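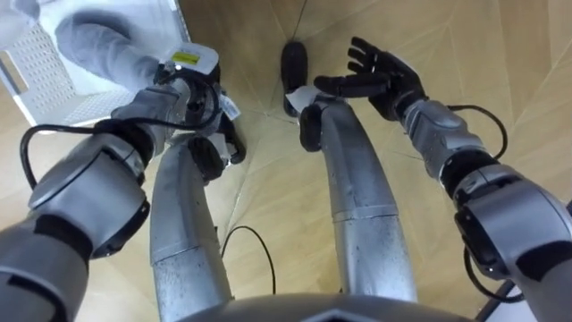
I have been trying to cancel a gym membership since November. The gym is a Plusar, the one above the chemist, and I joined because Lilian Kariuki from my old work told me the first month was free. It was. Lilian is still going, four mornings a week, and has developed shoulders.

I went 11 times, which I'd have called a decent effort until I did the sums on what each visit had cost me. For the same money I could have had a very good lunch every time and walked home from it.

Joining took about as long as boiling an egg. You type in your card number, tick a box, and a door on the first floor recognises you forever. Leaving requires a form, and the form lives at the front desk, and the front desk is staffed between ten and two on weekdays, when people who can afford a gym are generally at work paying for it. I took a long lunch. The bloke at the desk was lovely. He said the form had moved online.

Online, there is a page called Your Journey. It has a button for upgrading, a button for freezing, and a button for telling a mate. I clicked on everything, including the logo. I am now frozen, I think, at a reduced rate, and my brother-in-law has had two emails.

So I rang. The hold music is a pan flute version of something that was already fairly bad. I was caller number whatever, and after a good while I got Fredy, who was sympathetic in the manner of a man reading sympathy off a screen. He asked what my fitness goals were. I said I'd like to be fit enough to leave. He offered me a free towel.

My neighbour Jolán reckons you just tell the bank to block the payments and let them chase you. Jolán has also been in a dispute over a washing machine for longer than I've owned my car, so I take her advice with some caution. My sister's view is that I should simply go back to the gym, seeing as I'm paying for it. We're not speaking much.

In the end I wrote a letter. A proper one, on paper, with an envelope and a stamp that cost more than I remembered stamps costing. I had to look up how to lay out the address. I wrote "I wish to cancel my membership, effective immediately" and signed it with my full name, and walked it down to the post box in my thongs feeling like a solicitor.

The reply came on 10th January, by email. They thanked me for getting in touch and said they were sorry to see me go, and that my cancellation would be finalised once I'd returned my access fob.

I was never given a fob. I've rung to tell them, and I'm on hold as I type. It's the pan flute again.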